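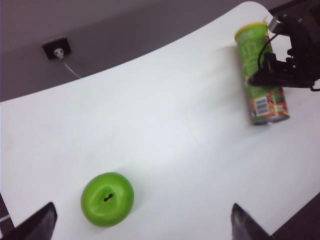 I signed up for the Nirix open house back in April, forgot all about it, and then got the reminder email while I was still full of holiday cookies. So off I went on 27 December 2018, which turned out to be a great way to spend a gray afternoon. If you've never been, Nirix has the upper floor of the old Hofstetter building, and you climb a very long staircase to get there (wear decent shoes!).

They took us around in groups of 18. First stop was a hallway of old arms behind glass, fine, quick look, moving on. Second stop was the teaching room, and I would have happily stayed there until closing.

The way they teach a robot is so much more hands-on than I'd pictured. A person holds a pair of handles, the arms on the table copy whatever the person does, and every move gets saved along with what the cameras on the wrists see. Then you do it again. And again! Our guide said they had 814 saved runs of this one job so far and wanted more, with the things on the table put down in a different spot each time.

The things were groceries, by the way. A green apple and a tall green can of chips, on a plain white table. I'd half expected shiny machine parts, so I liked that a lot. The can is the mean one, according to the guide - lying on its side it likes to roll, and you have to come at it slowly with the fingers wide open.

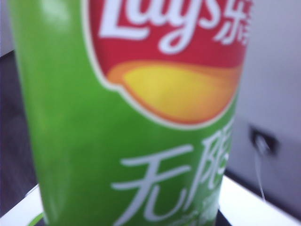
Posted by the editor of Zelo, a hobby newsletter for people who like taking things apart

Visitors got a turn too, and of course I got in line. The handles are lighter than they look and there's a tiny delay that throws you off at first. I went for the Lay's can, overshot, backed up, overshot again, and by then my shoulders were up around my ears. You keep wanting to lean in and look from the side, but the guide had me watch the wrist camera screen for my second try, and up close the can is just a big blur of green with a bit of red logo. I lost all sense of how far away it was. My score for the day: one apple nudged, zero cans lifted.

The kid after me got it on the first go, naturally.

I asked if my bad tries would be thrown out. Some of them stay in, apparently, as long as the person recovers and finishes the job, so the robot gets to see how you fix a miss. Mine didn't finish, so mine are gone - fair enough.

After that came a short talk on Skirnska, their software for sorting through the saved runs. It was a little dry for me and the room was warm, but the part where they played a good run next to a clumsy one was fun. The good operators hardly seem to move at all.

Tickets were 8 dollars and included coffee. Parking behind the building fills up early, so try the side street. The guide said they'd had over 400 people through that day, and the coat rack certainly looked like it. I've already put my name down for the next one, and I'm going straight to the handles.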